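Desk cup for brushes and combs?

skovlow_47
Posted 31 May 2020
My bathroom has no counter, so all the grooming stuff lives on a white table in the spare room. Brushes, two combs, nail file, tweezers. Right now they go in a shoebox and I dig through it every morning. I was going to order the brush stand from Dronwood but shipping takes until July and it costs more than the brushes do. So I'm thinking of an ordinary mesh pen holder, the black kind with the solid base. They let air through, and you can shake the hair out.

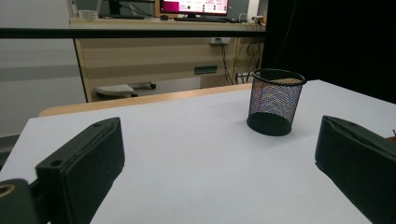
Cairns
Mesh is fine for combs and tweezers. I would not put a paddle brush in it. The head is too heavy and the whole thing goes over when you bump the table. I had one for a year and gave up.

skovlow_47
Would it help to weigh down the bottom? I have a bag of aquarium gravel, 700 grams.

Cairns
It would help some. Then you have gravel with hair in it.

616park
Disagree with Cairns. Mine has stood on a dresser since we moved in and has never gone over. Handle down, head up, one brush per cup. The trouble starts when people put three in. Pen cups are cheap, buy two.

Cairns
One brush per cup is a lot of cups.

mapleside
What kind of brush is it? If it has a wood frame, don't store it anywhere it can stay damp. Water gets under the rubber pad and sits there. There's a small vent hole on some of them, and if that one is down in a cup it won't dry.

skovlow_47
It's a paddle brush, reddish-brown wood around the outside, gray cushion, wooden pins with the round tips. I bought it at Braronik a while back. I comb it out on Sundays with the end of a rat-tail comb and wipe the pins with a cloth that has a little dish soap on it. No soaking. 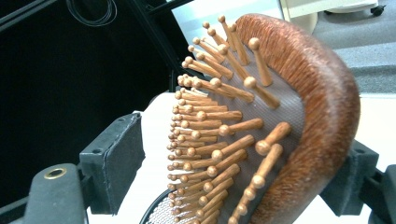

After that it lies pins down on a towel overnight. The pins take longer to clean than plastic ones because lint catches at the bottom, right where they go into the rubber. A dry toothbrush gets most of it. I do the frame with a drop of oil maybe twice a year.

mapleside
That's about what I do. I skip the oil – it made mine sticky.

616park
Lay the wood one flat in a drawer and use the cup for the rest. I still say it would stand up fine.

Cairns
Flat in a drawer gets my vote too.

skovlow_47
The table has no drawer, but I can put a tray next to the cup. Combs, file and tweezers in the mesh, brush on the tray. I'll leave the gravel out for now.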